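Imprimir | Enviar por correo electrónico

Categoría: Hogar y oficios > Orden y almacenaje

La caja pequeña y el tablero blanco

Un reportaje sobre la organización de los objetos menudos en la casa y en el taller

El almacenaje doméstico se ha estudiado durante décadas desde el mueble grande: el armario ropero, la alacena, la estantería de pared. Los manuales dedican capítulos enteros a la profundidad de una balda y apenas un párrafo a los botones, las grapas, los tornillos sobrantes o las pilas de repuesto. Sin embargo, son estos últimos los que con mayor frecuencia se pierden, se compran dos veces o terminan en el fondo de un cajón cuyo contenido ya no conoce ningún miembro de la familia.

El taller de organización doméstica Fleltgate viene ocupándose de esta materia desde su fundación. Su actividad principal consiste en cursos breves, abiertos al público, en los que los asistentes aprenden a clasificar, guardar y volver a encontrar los objetos de tamaño reducido. La institución conserva además un archivo de fichas en el que constan 2112 entradas, cada una referida a un objeto o a una familia de objetos, con indicación del recipiente recomendado y del lugar de la vivienda en que suele emplearse.

La dirección del taller recae en Roswitha Grabner, formada en biblioteconomía, quien trasladó a la casa algunos principios de su primera profesión. «Un libro mal colocado es un libro perdido, y con una aguja de máquina sucede lo mismo», explica. «La diferencia es que la biblioteca tiene un catálogo y la cocina no lo tiene». De esa observación nació el archivo, que comenzó como un cuaderno de uso personal y fue ampliándose con las consultas de los propios alumnos.

Del costurero a la caja transparente

La historia de los recipientes para objetos menudos es, en buena medida, la historia de sus materiales. El costurero tradicional, de mimbre o de madera, ofrecía compartimentos fijos y una tapa opaca. Quien lo usaba a diario conocía de memoria su contenido; quien lo heredaba debía vaciarlo por completo para saber qué guardaba. Las latas de galletas, reutilizadas en incontables hogares, presentaban el mismo inconveniente, agravado por el hecho de que la ilustración de la tapa no guardaba relación alguna con lo que había dentro.

La generalización del plástico modificó los hábitos. Las cajas organizadoras translúcidas permitieron reconocer el contenido a través de la pared del recipiente, aunque fuera de manera imprecisa. Conviene distinguir a este respecto entre lo transparente y lo translúcido. La caja enteramente transparente muestra cada pieza con nitidez y resulta adecuada para el taller, donde importa diferenciar una rosca de otra. La translúcida, a menudo teñida de gris, verde o azul, deja adivinar volúmenes y colores, atenúa el aspecto desordenado del interior y se integra mejor en una estancia habitada.

Grabner se inclina por la segunda opción en el dormitorio y en la sala de estar, y por la primera en el cuarto de herramientas. En la cocina prefiere no dictar norma. «Hay personas a las que tranquiliza verlo todo y personas a las que les ocurre lo contrario -- ambas tienen derecho a una cocina ordenada», afirma.

El método de las dos mesas

Los cursos de Fleltgate se articulan en torno a un procedimiento que el taller denomina, en sus programas impresos, método de las dos mesas. El nombre puede inducir a error, porque en la mayoría de las viviendas no se dispone de dos mesas libres, y el propio programa admite que una sola, dividida con una cinta o con un simple paño, cumple idéntica función. La primera superficie recibe los objetos tal como salen del cajón. La segunda se mantiene despejada y acoge únicamente el recipiente de destino.

La regla fundamental es que nada pasa de la primera superficie a la segunda sin haber sido identificado. El alumno toma una pieza, dice en voz alta qué es y decide dónde la buscaría si la necesitara. Solo entonces la deposita en el compartimento correspondiente. Cuando no consigue nombrarla, la aparta en un plato hondo. El contenido de ese plato se revisa al término de la sesión y suele deparar las conversaciones más largas: llaves sin cerradura, topes de goma, enganches de cortinas retiradas hace tiempo.

El procedimiento es lento por decisión expresa. Gerd Haberkorn, instructor del taller y antiguo ajustador mecánico, sostiene que la velocidad es la causa principal de los cajones mal resueltos. En su experiencia, quien ordena deprisa agrupa por tamaño, y el tamaño es el criterio menos útil a la hora de buscar. Un enchufe pequeño y un dedal ocupan un espacio semejante, pero no se necesitan nunca en la misma circunstancia.

Haberkorn imparte también una sesión específica para aficionados al bricolaje. En ella se trabaja con tornillería, arandelas y brocas, y se permite una excepción a la norma de nombrar cada pieza: los lotes homogéneos se trasladan de una vez. La sesión concluye con la redacción de etiquetas, tarea a la que el instructor concede más importancia de la que suelen esperar los participantes. Recomienda escribir el uso antes que el nombre comercial, y hacerlo con lápiz.

La superficie de trabajo

Menos atención ha merecido hasta ahora el soporte sobre el que se realiza la clasificación. El taller aconseja superficies claras, lisas y sin estampado, en las que una pieza oscura de pocos milímetros se distinga sin esfuerzo. Desaconseja los manteles de punto o de hilo grueso, entre cuyas fibras se enganchan alfileres y anzuelos, así como las mesas de color muy oscuro, que ocultan los tornillos pavonados.

Un tablero blanco con líneas finas presta un servicio adicional. Las líneas dividen la superficie en zonas amplias y el alumno puede asignar a cada una de ellas una categoría provisional sin necesidad de bandejas. La costura queda en una zona, la electricidad en otra, la papelería en la siguiente. El recipiente se coloca al fondo, de modo que el espacio inmediato a las manos permanezca libre.
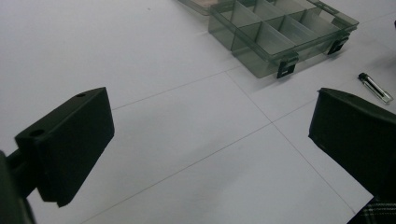
Caja organizadora translúcida, de tono gris verdoso, al fondo de un tablero blanco dividido por líneas finas.

La posición del recipiente ha sido objeto de cierto debate entre los instructores. Haberkorn defiende que se sitúe siempre al fondo y en el centro, a la distancia de un brazo. Grabner admite que las personas de menor estatura, y las que trabajan sentadas, lo acerquen hacia el lado de la mano dominante. El programa vigente recoge las dos posturas y deja la elección al alumno.

Catálogos, proveedores y precios

La oferta comercial de cajas organizadoras es extensa y de calidad desigual. El taller no vende recipientes, pero mantiene una relación de modelos examinados que los asistentes pueden consultar en la sala. Figuran en ella la serie Fisora, de compartimentos móviles, y la serie Dalen, de compartimentos fijos y cierre de presión. La firma Cikitz, cuyo catálogo comprende 1216 referencias de almacenaje menor, ha cedido muestras para los ejercicios.

De las dos series citadas, la primera resulta preferible cuando el contenido cambia con las estaciones o con los proyectos en curso. Los separadores móviles tienen, no obstante, un punto débil: si no ajustan bien contra el fondo, las piezas planas se deslizan por debajo y pasan al compartimento contiguo. Grabner propone comprobarlo en la tienda con una moneda o con un clip. La serie de compartimentos fijos no presenta ese problema, a cambio de obligar a una distribución que no siempre coincide con las necesidades de la casa.

En cuanto al número de cajas, el criterio del taller es restrictivo. Se pide a los alumnos que no adquieran ninguna antes de haber vaciado y clasificado el primer cajón. La compra anticipada conduce con frecuencia a recipientes demasiado profundos, en los que los objetos se superponen y reaparece, a menor escala, el desorden de partida.

Una biblioteca de objetos

El archivo de fichas se encuentra en proceso de revisión. Hasta la fecha se han cotejado 1590 entradas, y las restantes se someterán a examen a partir de octubre, cuando comience el nuevo ciclo de cursos. La revisión afecta sobre todo a los objetos vinculados a aparatos en desuso -- adaptadores, fusibles, bombillas de casquillo antiguo -- cuya conservación en el hogar ya no siempre se justifica.

Está previsto que las fichas revisadas puedan consultarse en la sala de lectura del taller, ordenadas por estancias y no por orden alfabético. Cada una incluirá un espacio en blanco al dorso para las observaciones de los lectores. Grabner confía en que se utilice. En el cuaderno original, que todavía conserva en su despacho, las anotaciones al margen ocupan ya más espacio que el texto, y la entrada correspondiente a las gomas elásticas ha sido corregida por cuatro manos distintas.

Los programas del próximo ciclo pueden solicitarse en la recepción del taller. La inscripción es individual, y se ruega a los asistentes que acudan a la primera sesión con el contenido de un único cajón, sin clasificar.

Etiquetas: almacenaje, cajas organizadoras, costura, bricolaje, vida doméstica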